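Stulomwood Wool Blanket, Double

In stock – usually sent out within 2 working days

I've sold blankets from the shop in Steltham long enough to be fussy about them, and this is the one I take home. The Stulomwood is a proper bed blanket, woven in one piece, with enough weight that you notice it when you turn over but not so much that you wake up cooking at three in the morning. I have mine on all year. In May I fold it down to the foot of the bed and pull it up when the nights can't make up their minds!

It's 90% wool, and the rest is nylon, which I know puts some people off. It put me off too until I'd washed an all-wool one and got back something that would have fitted the cat. The bit of nylon keeps the shape, and you can't feel it.

Colours are oatmeal, moss, brick and a dark navy. Navy outsells the lot (it's kind to anyone who drinks coffee in bed) but it does show pale fluff, so keep it away from white towels in the wash.
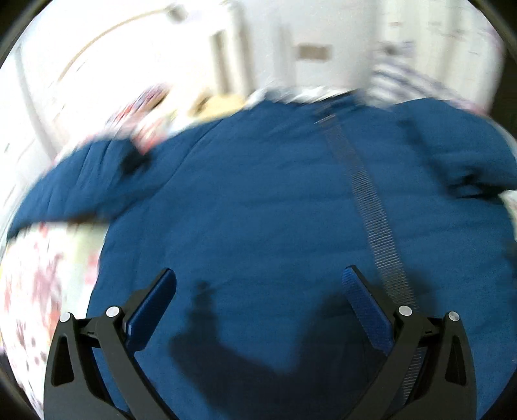
Washing, then. Wool cycle, 40 degrees at the very most, and I go cooler. Use a liquid made for wool and go easy on it. Dry it flat or over two lines so the weight is shared out, and please don't put it in the tumble dryer – I can't refund a felted one, however nicely you ask. Most of the time it only wants airing. I hang mine out of the back window on a breezy morning and it comes in smelling lovely.

A new one will shed a little for the first few weeks. Give it a good shake outdoors before it goes on the bed and you'll be rid of the worst.

Sizes: the double covers the top of a standard double mattress with a decent drop on both sides. If you've got a very deep mattress, or you share with somebody who steals the covers, go up to the king. The single is a nice size for a sofa as well.

The edges are whipstitched all the way round in matching yarn. If a stitch ever goes, bring it in or post it back and Anathi will mend it for the cost of the return postage. She does a beautiful job, you'd struggle to find the place afterwards.

Double £163. Single and king are on their own pages, along with the Vundum cotton throw if wool makes you itch.

Wool samples are free. Send me a note with the colours you fancy and your address, and I'll pop them in the post.

Verena Imhof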